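Wendar & District Allotments Forum > General Chat > Slugs, again

flitetti_fan
Posted 7:40 am

Right, I have had enough. I went up to the plot before work and every single one of my lettuces has been reduced to a green stump with a slime trail leading away from it. I sowed those in trays on the windowsill, I hardened them off, I talked to them. They were out for two nights.

What are people using this year? I've done the beer traps and I resent the expense.

Mohit K
Posted 8:05 am

Wool pellets. They swell up when you water them and the slugs don't like crossing. Put them on thick, in a ring, and top up after heavy rain.

oldspade
Posted 8:21 am

Wool pellets are a very good way of giving slugs a carpet.

Mohit K
Posted 8:24 am

They work for me.

oldspade
Posted 8:30 am

You're on the top plots, Mohit. You get wind and stones. Slugs would need a packed lunch to reach you. Down by the ditch we're practically farming them.

Sneha C
Posted 9:12 am

I'm by the ditch too and I gave up on barriers years ago. Eggshells, copper tape, coffee grounds, grit, the lot. I had a slug sitting on the copper tape one evening looking perfectly at home.

What I do now is go out with a torch about an hour after dark and pick them off into a bucket. It's disgusting and you do get used to it. Do it every night for the first fortnight after planting out and then you can ease off a bit. Wear gloves, the slime doesn't come off with soap (dry kitchen roll first, then wash).

The other thing is to plant out bigger. Anything with fewer than 7 proper leaves stays in its pot at my house. People get excited in May and put out tiny little things that are gone in one sitting.

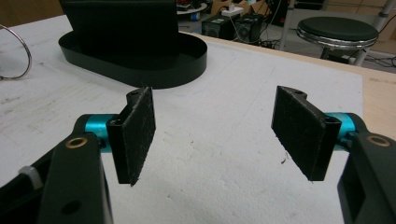 And water in the morning, please. Half of our end waters at teatime and then wonders why it's wet and lively all night.

flitetti_fan
Posted 9:40 am

I water at teatime because that is when I am not at work, Sneha.

Sneha C
Posted 9:44 am

I did say please.

Valentina A
Posted 11:02 am

Has anyone tried nematodes? My sister swears by them but she also swears by magnets in her shoes, so I'd like a second opinion before I spend the money.

Dénes Sipos
Posted 11:30 am

Yes, two years running. They do the ones under the soil, so good for potatoes, less good for the big brutes that come over from the hedge. The soil needs to be warm enough and you have to keep it damp afterwards. First year was marvellous. Second year I forgot the packet at the back of the fridge, behind the mustard, and put them on well past their date. Can't blame the nematodes for that.

oldspade
Posted 11:48 am

So you paid good money to water your potatoes.

Dénes Sipos
Posted 11:51 am

They were very well watered.

Sarla Bhatt
Posted 1:15 pm

Could I put in a word for leaving them alone? I've got a log pile and a washing-up bowl pond and I've not killed a slug in ages. The frogs and beetles see to a fair few. I lose some lettuce, yes. I sow extra. The leopard slugs mostly eat rotten stuff anyway and they're rather handsome.

oldspade
Posted 1:22 pm

Handsome.

Sarla Bhatt
Posted 1:25 pm

Have you looked at one properly?

oldspade
Posted 1:31 pm

Only from the boot end.

Mohit K
Posted 2:10 pm

Sarla's beans were better than anybody's last summer, to be fair to her.

flitetti_fan
Posted 6:55 pm

Thanks all, I think. I've bought a head torch and some wool pellets, and I've resown the lettuce — indoors, where they will stay until they can look after themselves. Sarla, if you've got frogspare, sorry, spare frogs, I'd take a couple.

Sarla Bhatt
Posted 7:20 pm

You don't move frogs, they turn up. Sink a bowl in the ground and put a brick in it so they can climb out.

oldspade
Posted 7:34 pm

I've got a bowl going if you want it. It's got a crack in it but only up near the rim. I'll leave it by the water butt.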